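Arm stops with cable strain fault after wrist rotation, only on left side of table
Stolto Community Help > Arms and Grippers > Faults and Stops

kotian_bench
Posted 1/19/24

We have a small arm bolted to a table and running pick and place with the Stolto controller. Since we changed the gripper it stops with fault 648 (joint 6 torque limit) when it reaches toward the left side. On the right side it will run all day. The payload is set correctly and I have gone through calibration twice. The brakes come on hard when it faults, and last time the gripper let go of what it was holding.

The fault clears after a restart and comes back within 3 or 4 cycles. Speed is at 100 percent. I tried a lower speed and it still stops, only later.
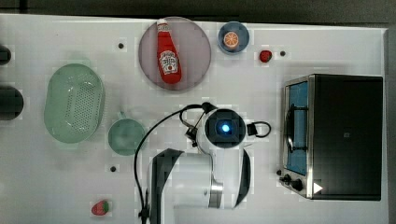

Fault 648 did not show up once with the old gripper, and the log says the torque climbs slowly over the last part of the move. It does not look like a collision to me, which would be a spike. The cable from the gripper makes a long arc out to the left, over the table, and comes back down along the left side of the arm. I have wondered if it pulls when the wrist turns, but with the power off I can move everything by hand and nothing feels tight. Firmware is 2209. Is this a bad joint or a setting?

ciritz_maint
Check the cable before you order anything. By hand you probably don't turn the wrist as far as the program does. Put it in jog mode at the lowest speed, go to the last point before the fault and watch the cable the whole way. Stay outside the reach of the arm and have the stop button in your hand.

We had the same thing on a cell in March. The cable was long enough at rest but short by a couple of inches at full wrist rotation. We moved the first clip farther back and left a bigger loop at the wrist – fault gone. Look at the connector too, because ours had a bent pin by then.

Also, a gripper that drops the part on a fault is a separate problem. Look for the output setting called "on stop" and set it to hold, then test it with something soft.

tt_40
just raise the torque limit, thats what i did

ciritz_maint
Please don't do that. The limit is there for the person standing next to it, and you would be pulling harder on the same cable.

pallet_row
If the cable turns out fine, run the joint test in the Tisteck tool with the gripper off. If it passes bare, the joint is good and you can go back to looking at payload and center of mass. The center of mass changes with a new gripper even when the weight is the same.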